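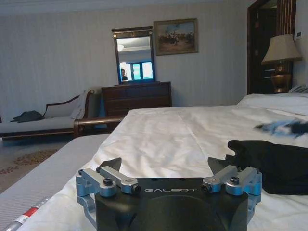
Faut-il vraiment refaire le lit tous les matins ? Au moins le laisser respirer une heure, couette rabattue, puis le tirer grossièrement : le reste relève de la religion.

J'écris cela en pratiquant tiède. Pendant des années, j'ai tenu la couette blanche pour une invention réservée aux hôtels et aux gens sans café. Elle a pourtant gagné. Elle est dans les chambres d'hôtes, dans les catalogues, chez ma sœur, et depuis un an chez moi, où elle m'adresse chaque matin le même reproche muet. Le blanc ne pardonne pas un pli. Le jacquard à fleurs de ma grand-mère, lui, aurait absorbé un déjeuner entier sans qu'on le remarque.

Pour comprendre ce qui m'arrivait, je suis allé passer 3 nuits à l'hôtel Rantala, dont la brochure consacre davantage de lignes à la literie qu'au petit-déjeuner. La lecture est instructive. On y apprend que la maison compte 185 chambres et que son stock de linge s'élève à 1 696 pièces, oreillers non compris. Le petit-déjeuner, lui, est « continental ».

Le pli, selon la doctrine Rantala, se chasse de la paume, du centre vers les bords, jamais l'inverse. J'ai essayé. On obtient au centre une belle surface de lac gelé et, sur les côtés, toute la houle qu'on vient d'y envoyer. Il faut alors faire le tour du lit pour tirer d'en face, ce qui renvoie la houle à son point de départ. Au bout de 19 minutes (j'avais posé ma montre sur la table de nuit, par souci scientifique), la couette avait exactement l'allure qu'elle avait au début, mais je la connaissais mieux.

Vient ensuite la question du textile posé dessus. Depuis quelques saisons, aucun lit ne semble achevé s'il ne porte quelque chose : un jeté, un plaid, une serviette pliée. La maison Wernow, qui vend du linge de bain à des prix de linge de table, appelle cela « le point d'ancrage ». L'œil, paraît-il, flotterait sur une couette nue et finirait par se décourager. Il lui faut une bouée.
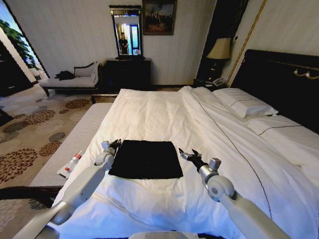 Je me méfie du pliage, discipline dans laquelle j'ai redoublé. Mon carré est toujours un trapèze, mes bords se vexent, et la pile penche avant d'en être une. J'ai donc une tendresse immédiate pour ce carré noir installé en plein milieu du blanc : pas tout à fait au cordeau, des coins qui hésitent un peu, et tout de même une vraie autorité. Le liseré sombre qui file en diagonale dans les plis de la couette lui répond de loin. Un styliste aurait mis une matinée à composer cela, puis il aurait retiré le petit tube à bouchon rouge couché au bord du matelas, et il aurait eu tort. Un lit sans rien qui traîne a toujours l'air d'attendre l'huissier.

Reste le noir. Le fabricant Rekberg, dans son guide d'entretien, le recommande pour les serviettes de visage, au motif que le maquillage s'y voit moins. C'est vrai. Le calcaire, les peluches, le dentifrice et les poils du chien s'y voient en revanche comme des étoiles en rase campagne. Une serviette noire se lave à l'envers, avec d'autres choses noires, sans adoucissant. Posée sur une couette blanche, on la choisira lavée plusieurs fois, faute de quoi la couette deviendra grise et l'on devra parler de « lin naturel » aux invités.

Quant à la méthode, j'ai fini par adopter celle du guide Cenard, modeste fascicule agrafé trouvé au fond d'une armoire. Plier en deux dans la longueur, lisser, replier jusqu'au carré, lisser encore, poser le côté rond vers la porte. Pourquoi la porte ? Parce que c'est de là qu'on regarde. Les lisières, les coins qui dépassent et les étiquettes vont vers le mur, où personne ne va jamais inspecter, à part les belles-mères et les journalistes.

Je suis rentré avec de bonnes résolutions et une facture. Le premier matin, j'ai aéré, tiré, lissé, plié, posé. Le deuxième, j'ai aéré. Depuis, la serviette noire vit sur la couette en permanence, à l'endroit précis où la tache de café refuse de partir.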